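Home | Stories | Get Involved | Shop | Contact

We need two people to help us tell the stories of the Drestden cabinet

30/01/2024 | 4 min read | 14 shares | 5 comments

So, a bit of news from me. I'm finally getting the money to bring in some help on the Drestden cabinet, and I'd love it if one of you lot who read this site every month turned out to be the right person. There are two paid research spots going, and I'll try to tell you everything here so you don't have to email me asking what the catch is.

If you're new: the Drestden was a traveling cabinet of curiosities that went from town to town by wagon and later by rail. It had the usual stuff, some of it wonderful and some of it pretty grim. Stuffed birds, wax heads, a "mermaid," a case of old surgical tools. It also had human remains, and those are what I've been losing sleep over. When the show went broke, the whole collection was sold off in lots and scattered. Skovero, the little history outfit I run, has been tracking the pieces down ever since I found one of the sale catalogs in a box of sheet music (long story, ask me over coffee).

What I want to do now is put names back on people. The catalog lists a man only as "Ông," which is simply a polite Vietnamese word for an older man, something like "sir" or "grandfather." Somebody must have heard him called that and written it down as if it were his name. I think about that a lot! He had a real one, and I'd like to find it, and find his family if there's any family to find.

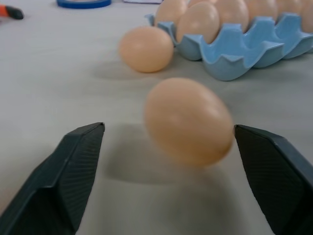
The first job is archive researcher. You'd be going through ship lists, local papers, court records and a whole lot of letters in terrible handwriting. You don't need a degree. You do need patience, and you need to write down where you found things, because I've spent too many evenings chasing a note that said "see blue folder." If you read Vietnamese or French, please say so in the first line of your email and I will probably do a small dance.

The second job is family contact person. This one is harder to describe. When we find living relatives, somebody has to call them up and say, kindly, that a great-great-uncle was put on show for money. Some people will want to know everything and some will want to hang up, and both are fine. I'm looking for somebody who has done this sort of talking before, maybe in hospice work, social work, adoption records or a church office. You'd also help with the paperwork when a family wants remains returned for burial.

Both jobs are part time, two days a week, and run through the end of August. You can do most of it from home. We meet in person at the Patar reading room now and then, and I'll pay your travel. We keep all our files in a shared folder, so you'll need a decent internet connection and a computer that doesn't wheeze.

A few things I feel strongly about. We don't publish photos of remains, ever. We don't use the old show names in headlines. If a family asks us to take a story down, it comes down that day.

To apply, send me a letter (a page is plenty) saying which job you want and telling me about something you once dug up that you couldn't let go of. Add a resume if you have one, and the names of 2 people I can call. Use the contact form and put "Drestden" in the subject line. I read all of them myself, so give me a couple of weeks to get back to you.

Share | Save | Print

5 comments | Next: How we read an old sale catalog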